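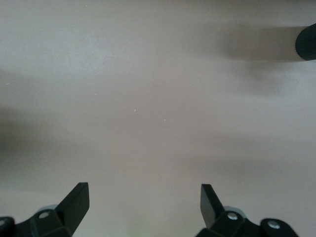 Okay so I need a second opinion on tabletops before I spend more money. I've been hunting for a work table for the back room since March, mostly for wrapping orders and cutting fabric, and I have gone back and forth on finish so many times my husband leaves the room when I bring it up. What I keep coming back to is a plain pale gray with a tiny bit of warm beige or pink in it, no grain, no pattern, matte, like the one in my photo. I love how calm it is. But look how the gray goes darker in soft bands across the middle and the right, and lighter up in the left corner. Is that just what pale matte tops do with the light in a room? Or am I going to be staring at cloudy patches for the next ten years?

The other one I'm considering is a butcher block kind of thing from Tedesco for 455, which is more than I wanted to pay. The plain gray one from Listbridge is 300 with legs. Talk me into one or the other please!!

- pinwheelpatty

gluepot_greg wrote:

Plain. Every time. I cut on a wood top for years and you lose everything on it. Pins, needles, the little brown buttons. On a plain pale top you can see a thread from across the room.

As for the bands, pale matte does that. It picks up whatever is going on in the room, the window, the lamp, you leaning over it. Move the lamp and the bands move too. If they don't move, then worry.

osow_table_owner wrote:

Gonna disagree with Greg. I had an Osow in a light gray for a long time and I got so sick of it. Every pencil mark, every bit of dye off a pair of jeans. It was never dirty exactly, it just never looked clean either. I swapped it for wood and I haven't thought about my table since, and that's how I want to feel about a table.

Also a gray with pink in it is sneaky. It'll look pink next to a green wall and kind of putty next to a white one. What color is your back room?

pinwheelpatty wrote:

White walls, one window facing north, and a horrible ceiling light that I mostly keep off. I do not wear new jeans to cut fabric but I do drink coffee, so there's that.

Jairo Agudelo wrote:

I put tops like this in for people (small shop, mostly kitchens and sewing rooms) so I'll throw in my two cents. You can't tell from a photo what a top is made of, and that matters more than the color. Ask Listbridge what the surface is and how the front edge is finished. On a work table it's usually the edge that gets beat up first, where your belt buckle and the tape measure rub.

For stains, ask for a sample piece and be mean to it. Coffee overnight, a ballpoint, a dab of whatever glue you use. Then wipe with dish soap and warm water and see what's left. Skip the scrubby pads on anything matte, they leave shiny spots and those don't come out.

With a north window I'd go pale. Wood gets gloomy in that light unless it's oiled a lot.

gluepot_greg wrote:

Seconding the sample. I made a ring on mine with a hot iron the first week and I could have found that out on a scrap.

osow_table_owner wrote:

Fine, the edge thing is a good point, mine did go at the edge first. I still say wood. You can sand wood.

Tuấn Lương wrote:

You can sand wood, but do you? I have a wood top at 163 cm long and I've been going to sand it ever since I bought it.

Patty, how long is the gray one? If you're cutting yardage, length is going to bug you way more than cloudy patches. And check the height. I stand to cut and mine is too low, so now it lives on blocks.

pinwheelpatty wrote:

Ooh. The listing doesn't give the height at all, only the length and depth. I'll email them. And I asked for a sample of the Hasen one too while I was at it, somebody in another thread (post 921, if you want to dig) swore by theirs for quilting.

I tried Greg's lamp thing on my old desk, which is an ugly cream color but also matte, and yes, the dark parts slid right across when I moved it. So I feel better about that. Leaning gray, sorry osow!

osow_table_owner wrote:

See you back here when you spill the coffee :)

Jairo Agudelo wrote:

Get the sample first. And if the legs bolt on, tighten them again after a couple of weeks.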